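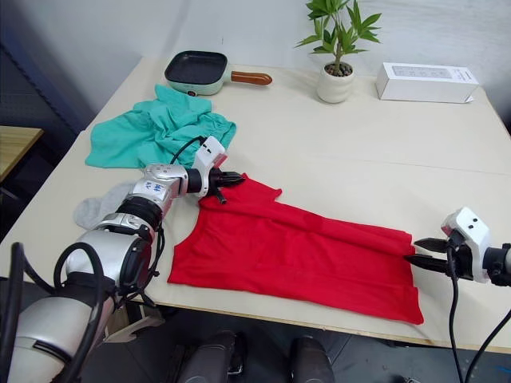
mossybank
Right, I need opinions on secondhand clothes selling apps because I'm losing the will. I started clearing out the spare room in April and I've got heaps of stuff to shift, mostly tops and knitwear, a few coats. Everyone says the photo is what sells it, and a red top laid out on a pale beige table does at least stand out when you're scrolling past endless grey jumpers on grey duvets, so the light background is my one firm belief so far. But where do I put it all? I've been on Wevine for ages and the views have fallen off a cliff. Is Curnance any better? Does anyone still bother with car boots?

teapot_tyrant
Curnance all the way. I moved over last year and I've had more than 100 sales, mostly kids' bits and my old work dresses. Postage is simpler and the buyers don't send you fourteen messages asking if you'll take a pound.

Plain background, yes, agreed. Near a window and never with the big light on, it turns everything orange.

halfpastnine
Disagree about Curnance, sorry! I found it dead for anything bigger than a 16. Wevine has its faults but people there search by measurements, so if you put pit to pit and length in the listing you do get found. My views dropped as well and then came back once I started relisting the old ones.

mossybank
Do you delete and start again or is there a button? I've been editing the price down by 50p every few days like a mug.

halfpastnine
Delete and start again. New photos too if you can face it. The 50p thing does nothing as far as I can tell, it just annoys the people who've already liked it.

Gravelpit Gertie
Car boot, car boot, car boot. We do the one at Cotgate, the field behind the garden centre, and I come home with cash in my pocket and an empty car (well, nearly, my husband always buys a drill). No postage, no photos, no "is this still available". You have to be there stupidly early and the dealers will be in your boot before you've got the handbrake on, but it's a nice morning out if it stays dry.

teapot_tyrant
Gertie I love a car boot but you get a pound for a coat! I sold a wool one on Curnance for what I'd make in a whole morning in that field.

Gravelpit Gertie
And how long did it sit in your hallway first?

teapot_tyrant
...a while.

dunnock
Can I ask about red specifically? Mine never comes out right. I've got a cherry red cardigan which looks practically pink on my phone, and I've already had one sent back as "not as described". Really put me off.

halfpastnine
Red's a pig to photograph. Tap on the fabric on your screen before you take it and drag the brightness down a bit. I also write the colour out in words, "a bluey red, like a postbox in the shade", and I've not had a return for colour yet.

mossybank
Stealing that. Mine's more tomato I think.

dunnock
Thanks, will try it tonight. Do you iron things first? I can't be doing with it but creases look terrible.

Gravelpit Gertie
Shake it out and hang it in the bathroom while you have a shower. I haven't owned an iron in years.

teapot_tyrant
Steamer! I've got a little Bondarchuk one, does a top in no time. It spits a bit when it's too full so keep it off silk.

halfpastnine
I'd not bother with a steamer for stuff going at 3 quid. Iron the good things, smooth the rest flat with your hands and get it listed.

mossybank
OK so the plan is coats on Curnance, bigger sizes stay on Wevine with measurements in, and whatever's left goes to Cotgate with a flask. Gertie, do I need to book a pitch or just turn up?

Gravelpit Gertie
Just turn up, pay on the gate. Bring change and a rail if you've got one, things on the floor go for pennies.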